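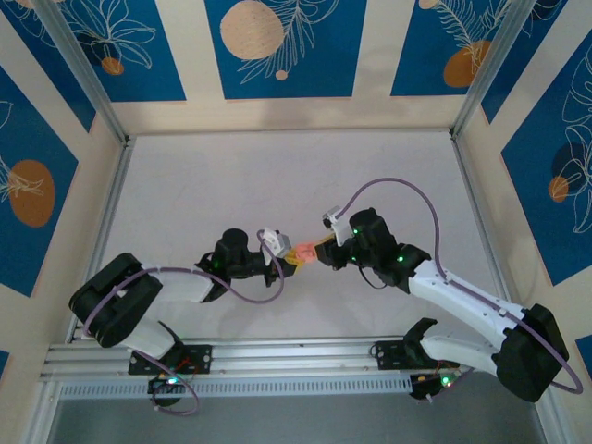
Clustelo Opens Its Two-Arm Handling Collection to Outside Research Groups

HINDORDEN, February. Clustelo announced today that it will make part of its two-arm handling collection available to universities and nonprofit laboratories. The collection consists of recorded demonstrations in which a pair of small robot arms work together on everyday objects. It was gathered at the company's Hindorden site over the past year and is used to train a learning system that controls both arms at once.

The first release contains 900 demonstrations covering 104 objects. Each demonstration includes video from a fixed camera at the workspace and from small cameras mounted near the grippers, together with the joint positions of both arms and a short written instruction. The recordings share a common clock, so a user can move from one view to another at any point in a task.

Most public collections of this kind show one arm picking up an object and setting it down. Clustelo chose to concentrate on what happens when two grippers must share an object. Tasks in the release include passing an item from one arm to the other, holding it steady while the second arm closes in, and turning it so that a different side can be reached. Small, smooth and rounded items make up a large share of the work.

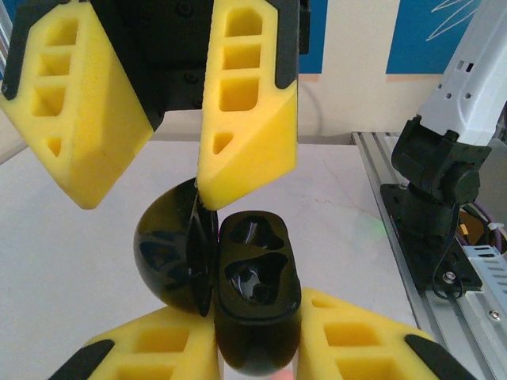
Objects with moving parts form a separate group within the collection. Hinged cases, lids and folding items change shape while they are being handled, and a system that has learned only from solid blocks tends to do poorly with them. Operators were asked to record these items both open and closed, and to begin from a variety of starting positions.

The demonstrations were recorded by trained operators who guided the arms through each task. Every operator completed a week of practice before any recording was accepted. Shifts were limited to four hours, with a change of object set at the midpoint.

Attempts that did not succeed have been kept. Dropped objects, missed grasps and stalled handovers are marked as such and stored beside the successful attempts. Clustelo's reviewers apply one of six outcome labels to each recording, and a second reviewer checks the label before it is entered. Where the two disagree, both labels are published.

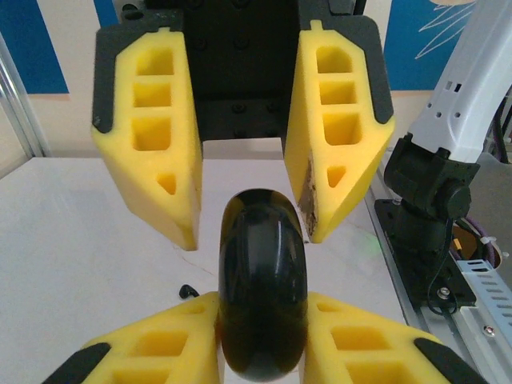

Drenditz, the company's partner on the project, is responsible for storage and for the tools used to search the collection. Users may filter by object, instruction, outcome label or camera view. Drenditz will also run a comparison service, through which participating groups may submit a trained system and have it tested on a set of tasks held back from the release.

Both companies have agreed to a single license for the material. It permits research and teaching use, including publication of results, and allows users to share models trained on the recordings. Commercial use requires a separate agreement. Groups that find errors in the labels are asked to report them through the access page, and corrections will be issued with each update.

A second release is planned once review of the remaining material is complete. It will add nearly 500 demonstrations, with greater attention to objects that are dark or highly reflective. These are hard to judge from camera images alone, especially when a gripper is already close to the surface and highlights shift with each movement.
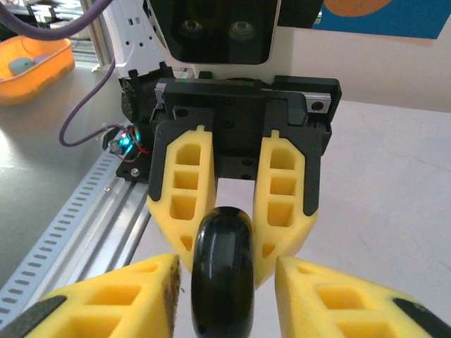
Elias Akl
Applications for access are now open to accredited institutions. Applicants should name one responsible researcher, describe the intended use in no more than two pages, and confirm that they can store the material securely. Clustelo expects to answer each request within three weeks.

Groups without robot hardware of their own are welcome to apply. The recordings can be studied without it, and the comparison service is provided at no charge during the first year.

About Clustelo
Clustelo develops control software for small two-arm robots. Its recording and testing work is based in Hindorden.

About Drenditz
Drenditz provides data storage, search and review tools for research and industry.

Press inquiries may be directed to the Clustelo communications office in Hindorden.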